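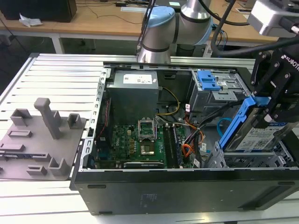

Why does our gripper report "object detected" and then drop the part during the lift? The cell runs a disassembly routine on desktop PCs. The fault appears on drive removal only, in up to 9 percent of cycles. The log shows a normal close, a positive object flag, then a lost-object flag before the arm reaches the transfer height. No protective stop is raised, so the program continues to the place position with nothing in the fingers.

Kamala Rajan
The object flag on most electric grippers means only that the fingers stopped before the commanded position. It does not tell you what they stopped on. If one finger lands on a latch or the edge of the bay, you get the same flag as with a good grip. Record the finger position at close and compare it with the known width of the part. Reject anything outside a narrow window, open, back off and retry once. Then check the flag again after the first short stretch of the lift, at low speed, before the program is allowed to move on. We had the same fault on the Nepia line and found it by reading back 1,740 cycles – the bad closes were all wider than the good ones.

Oduor Chege
Increase the force. Worked for us.

Kamala Rajan
Careful with that on plastic parts. More force on a bad contact point makes the part rotate out sooner, and it can crack a latch. Fix the position check first. Also, lost-object should stop the program and hold the arm where it is. Leave the reset manual, and have the operator find the dropped part before restarting. A loose drive under a moving arm is a collision waiting to be logged.

Filed under: Robotics > End effectors > Faults and alarms

Contact the moderators | © Pledorov Community Help | Back to top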